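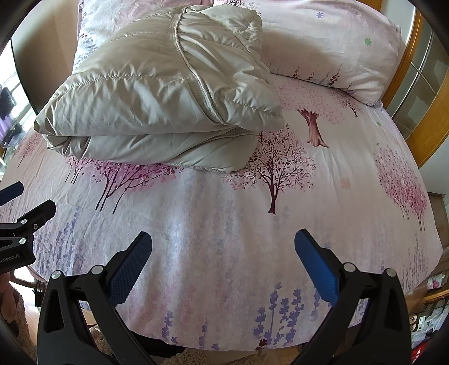
Lavender sprigs on the pillows, blossom on the sheet, comforter folded.

I'd asked Ebise Kahsay for 30 minutes on how she makes a bed, and she gave me most of an afternoon (plus tea!). She looks after the linens at Ridholm, a guesthouse with 11 beds, and she has opinions.

"Pink sheets make people happy," she told me. "I used to buy plain white, and then I saw one with trees all over it and that was that."

The comforter stays folded until the very end. Ebise likes to get the fitted sheet smooth first, corners and all, and she hates being hurried over it. "Marloes throws everything on at once," she said, meaning her business partner, Marloes Mertens, who yelled "I do not!" from the hallway.

I wanted to know if the pillows have to match. "Same family, different cousins," she said. "A flower here, a flower there, fine. Stripes with that sheet? No."

Then she sent me home with 2 spare pillowcases and strict orders to wash them inside out.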